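Wetidon Compact Mini Fridge Review: A Small Cold Box That Does Most of What You Need

By Chelsea Whitlock

I bought the Wetidon in June for a studio apartment where the main refrigerator is shared with the unit across the hall. I wanted somewhere to keep lunch, a few vegetables and whatever was left over from dinner. I paid 80 dollars for it, delivered, and have used it every day since.

It is a plain black box with a white interior and a single door. There is no freezer section and no light. You get one wire shelf, a molded door panel and a power cord. The instruction sheet is two pages and covers what you would expect: let it stand upright before you plug it in, keep the back clear, don't put hot food inside.

Setup

Setup took a few minutes, not counting the wait. I wiped out the inside with baking soda and water, left the door open for an hour and then plugged it in. There was a plastic smell for the first two days. After that it was gone.

Mine has moved around a bit. It started on the floor next to the desk, where the door swung out into the path to the bathroom. It then spent two weeks on a shelf that turned out to be too shallow. It has ended up on a table, and I'd recommend something similar if you have the space. Bending down to look into a fridge this small gets old, and on the floor it picks up dust at the back. Check that your table is steady first. The weight shifts forward a little when the door is all the way open.

The door on mine opens to the right and can't be reversed. I asked the seller and got a one-line answer confirming it. If your wall is on the right, measure before you order.

Cooling

I kept a cheap thermometer on the shelf for the first week. Starting at room temperature, the fridge took most of an afternoon to get down to a safe temperature for food. Once there, it held steady through the night and crept up a couple of degrees on hot afternoons. The bottom is colder than the shelf. Milk goes at the bottom for that reason, and I don't leave cooked meat in there past the second day.

It does not like being packed full. When I loaded it with drinks for a friend's birthday, the cans nearest the door were still lukewarm at dinner time. Leave some room near the back and it does better.

Noise

There is a low hum, with a click when it cycles. I sleep in the same room and stopped noticing after the first week. Rahel Marti, who owns the same model and lent me her notes, keeps hers in a bedroom too and unplugs it on nights when it is empty. Her complaint is the click more than the hum.

Space and Layout

The shelf is the best part of the design. It slides out easily and washes in the sink, and long items can lie across it at an angle if they won't go in straight. The floor of the compartment is flat, so you can put food in on the plate you were going to eat it from. I do that most evenings and cover the plates with wrap or a second plate turned over.

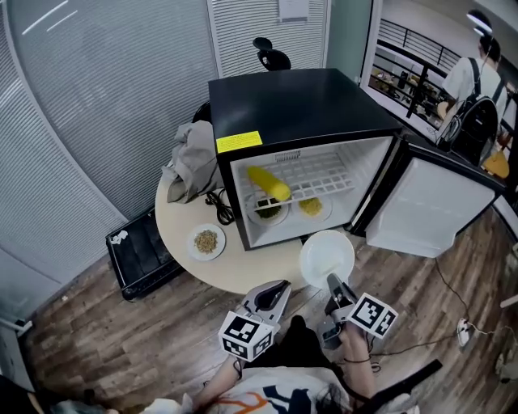 4 min read

Two small plates fit side by side under the shelf, here with chopped greens on the left and something yellow on the right, and an ear of corn goes on the shelf on a slant. A third and fourth plate would be asking too much. Dinner plates are out unless you remove the shelf, and then you lose the upper half.

The yellow warning label on the front was there when it arrived. I tried to lift a corner and it started to tear, so I left it alone. A hair dryer might do it.

Cleaning

Spills stay where they land, so wipe them up early. The white interior shows everything, which I count as a plus. The door recess collects crumbs, and an old toothbrush gets them out. The flat black top shows fingerprints and dust within a day. I keep nothing heavy up there.

Compared With the Proltholm

Before this I had a Proltholm, which cost more and had two shelves and a light. It was quieter, but the shelves were fixed and a carton of milk would not stand up anywhere except the door. I like the Wetidon better for real food. For cans and bottles I would still choose the Proltholm.

What I'd Change

A longer cord, first of all. Mine reaches the outlet with very little to spare, depending on which side of the table I use. A reversible door would help a lot of people. I would also like numbers on the temperature dial, which has only a minimum and a maximum mark.

Verdict

Good for one person, or for two people who only need it for lunch. Not enough for a week of groceries.

Rating: 4 out of 5

Pros: removable shelf, flat floor, easy to wipe down, price
Cons: short cord, door opens one way only, vague dial, stubborn label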